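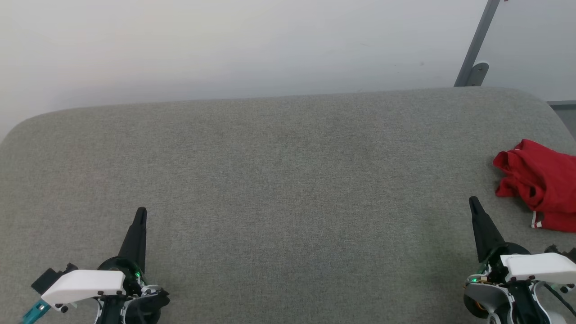

Mallow: cloth handling on a padded surface, two-arm gripper comparison

README and data card

Mallow is a set of recorded trials made to compare finger shapes and controllers on a two-arm robot that handles clothing. All trials were run on a padded, fabric-covered top instead of a hard table. We wanted to know how much of what we had learned on hard tables would carry over to a soft one.

The set holds 96 trials. 57 of them use the tapered finger and the rest use the flat pad finger. Each trial has video, joint positions, motor currents, gripper opening and a short written note from the operator.

Maintainers: Milovan Hoxha (hardware, recording), Ankica Golob (labels, file format, this document)

Version

This card goes with release 3. Releases 1 and 2 used an older clock for the right arm and should not be mixed with this one. If your folder has no file called clock_right.csv, you have an old copy.

What was compared

Fingers. The tapered finger is black, narrow, and ends in a blunt tip. The flat pad finger is wider and has a rubber face. Both mount on the same joint housing with the same screws, so the swap does not change the wrist or the camera view. The tapered tip is good at getting under a hem or into a fold. The flat pad holds better once it has the cloth but often pushes the cloth along before it gets a grip.

Controllers. Deniro is a plain position controller. You give it a target for each joint and it goes there. Elladden is a compliant controller that gives way when the tip meets resistance. Both ran at the same rate and took the same operator input. Each finger was run with each controller.

Camera. One head camera, looking down and forward, color only. We tried a depth camera at the start and dropped it. The padded top gave patchy depth in the middle, right where most of the cloth sat. No depth files are included.

Tasks

Pick: take hold of a bunched garment with one gripper and lift it clear of the surface.

Drag: take hold of a garment near one side and bring it to the middle.

Spread: use both grippers to open a bunched garment until most of it lies in a single layer.

Hand over: lift with one gripper, pass to the other, set down.

Not every task was run the same number of times. Spread takes the longest and has the most early stops. The task for each trial is in the task column of trials.csv.

Garments

Garments are listed in garments.csv with a color, a rough type and a fabric note. Start poses are uneven on purpose. The operator dropped or pushed the cloth into place by hand before the recording began, and did not try to match a previous trial. In some trials the garment starts partly out of view of the head camera. Those have the value yes in the partial_start column. We kept them because a policy that only works on fully visible cloth was no use to us.

Trim matters more than we expected. A stripe near a hem is an easy cue for a person driving the arms, and operators tended to aim for it. If you train on this set and test on plain garments, expect some drop.

Surface and surroundings

The top is covered in a light gray woven fabric with a slight speckle. Its far corners are rounded and it has some give. The wall behind is plain white. We did not use a printed marker or a calibration board during trials, so there is nothing on the surface to track. Camera calibration was done separately and is stored in calib/head.json.

The padding has three effects you should know about before reading the force numbers.

First, a tip can rest on the fabric and sink a little without a clear spike in motor current. On a hard table the spike is sharp and easy to find. With Deniro on the padded top it is a slow rise. With Elladden it may not show at all.

Second, the cover fabric grips some garments. When a gripper drags a cotton shirt, the lower layer tends to stay put and the upper layer slides over it. This makes Drag look worse than it did in our hard table runs.

Third, the tapered tip can catch the cover itself. If the operator noticed this, the trial note says "caught cover" and the trial is marked as a fault.

Folder layout

trials.csv: one line per trial
garments.csv: one line per garment
calib/head.json: head camera intrinsics and mounting pose
calib/arms.json: arm base poses and tool offsets for both finger types
clock_right.csv: time offset for the right arm, by trial
video/: one file per trial
state/: joint positions, motor currents and gripper opening, one file per trial
notes/: operator notes as plain text

Columns in trials.csv

trial_id: matches the file names in video, state and notes
task: pick, drag, spread or handover
finger: taper or pad
controller: deniro or elladden
garment_id: matches garments.csv
partial_start: yes or no
result: done, partial, failed or fault
operator: MH or AG
session: a letter for the recording session

Both arms always carried the same finger type. We did not record mixed pairs.

How results were labeled

Ankica labeled every trial from the video without looking at the controller column. Milovan labeled a share of them again on his own. Where the two did not agree, they watched the trial together and settled on one value. Most of the disagreements were over partial and done in the Spread task. The rule we ended up with: if a fold remains that hides a sleeve or a collar, the result is partial.

A fault means the trial stopped for a reason unrelated to skill, such as a caught cover, a loose finger or a lost connection. Leave faults out when you compute success rates. We do.

What we saw

The tapered finger did better at Pick and Spread with either controller. Its tip gets under the cloth from a shallow angle, and the padding lets it press down a little to do so. With Elladden the operator could press lightly and slide the tip forward without watching the height closely. With Deniro the same move took more care and more tries.

The flat pad was better at Hand over. Once the cloth was between the pads it stayed there, and the second gripper had more time to line up. The tapered pair dropped thin garments during the pass, mostly when the receiving gripper pulled before the first one had let go.

For Drag we could not see a clear difference between the fingers. Elladden was slower there. It gives way under load, so the hand lags behind the target when the cloth sticks, and operators made up for it by reaching too far.

These are our impressions from driving the arms and watching the recordings. The set is small, two people drove, and both of us had more practice with Deniro before we started. We would not rank the controllers on this alone.

Known problems

The right arm clock drifts. Apply the offset in clock_right.csv before lining up the two arms. load_trial.py does this unless you pass the raw option.

Trial 57 has no operator note. The video and state files are fine.

In session C the white balance was left on automatic. Gray areas can turn slightly green from one frame to the next. We have not corrected the files.

The gripper opening value reads up to 3 when the fingers are fully closed. Treat anything at or below that as closed. The top of the scale is 99.

Cables on the right side come into view in some poses. If you mask the arms for training, check that your mask covers them.

Reading a trial

Run load_trial.py with a trial id. It returns the video frames, a table of state values on a single clock, and the line from trials.csv. It needs Python, NumPy and a video reader. Nothing in it depends on our robot software.

For a first look, play the video next to the motor current of the wrist joint on each side. Contact with the pad is easiest to find there.

Intended use

The set is meant for comparing grasp strategies on soft surfaces, for testing contact detection when the signal is weak, and as a small extra source for cloth handling policies. It is too small to train a policy from nothing.

Do not use the motor currents as calibrated force. We never measured them against a scale.

People and privacy

No one was asked to appear in the recordings. Operator initials are kept with permission from both operators. Audio was not recorded.

Related sets

Matoušek is our earlier set on a hard table, with the pad finger and Deniro only. Column names are the same except for partial_start, which Matoušek does not have. Treat it as no for all Matoušek trials.

Changes in release 3

New clock file for the right arm.
Fault added as a result value. These trials were listed as failed before.
Tool offsets for the tapered finger measured again in March. The old values put the tip too high.
Two garment ids that pointed to the same shirt were merged.

Still to do

Record the hard table half again with the tapered finger, so there is a fair match for the runs here. Fix the white balance for session C, or at least list the affected trials. Write up the tip wear check, which is still only in Milovan's notebook.

Send corrections to either maintainer with the trial id and a time in the video. Label fixes are collected and go out with the next release.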